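Ticket: Import drops rows when a listing has more than one photo
Product: Clunura stock importer
Opened by: Esperanza Ortuño, Ornwood (online shop)
Handled by: Rekha Kandpal
Opened: 26 October 2023
Status: Resolved

Esperanza Ortuño wrote:
I'm moving our homeware catalog over from Stetard. The export is a single CSV file with roughly 1000 rows. The import page says "Completed" with no errors, but the shop ends up 300 rows short. I have tried it in two browsers with the same result. Prices and stock levels are fine on everything that does come in. The missing ones seem to be mostly kitchen and table items, but I can't see a pattern beyond that. The log file is attached.

Rekha Kandpal wrote:
Thanks for the log. The importer read every line, so the file is not being cut short. It is skipping rows at the matching stage. Could you send me one product that failed, copied straight from the CSV, and tell me whether it has more than one photo? Please don't open the file in a spreadsheet program first – that can change the quoting and hide the problem.

Esperanza Ortuño wrote:
Copied from a text editor:
"BSK-0212","Bread basket, round","Räsänen","Table","4","bsk-a.jpg;bsk-b.jpg"
Yes, it has two photos. I checked a few more missing ones and they all have at least two. But some products with two photos did import, so I'm not sure that is the whole answer.

Rekha Kandpal wrote:
That was enough to reproduce it. Two things have to be true for a row to be dropped: a semicolon in the photo column and an accented letter somewhere earlier in the row. Your file is saved as Windows-1252 and the importer is reading it as UTF-8. The "ä" in the supplier name is misread, the row falls back to a simpler parser, and that parser treats the semicolon as a new column. The row then has too many columns and is skipped without a warning.

To get around it:
Export again from Stetard and set Encoding to UTF-8.
In Clunura, go to Import, then Advanced, and set the photo separator to a semicolon.
Turn on "Update existing items" so you don't get duplicates.
Run the import on the bread basket alone before you do the full file.

Esperanza Ortuño wrote:
The single row worked. Title, supplier and stock are right and both photos are attached – the first one is showing as the main photo. Running the full file now.
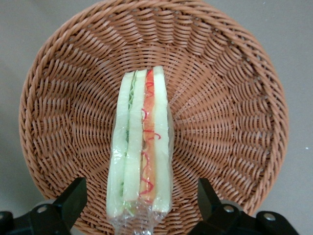 The full import has finished and the item count matches Stetard. No duplicates. You can close this, but I'd like the skipped rows to show up as errors in future.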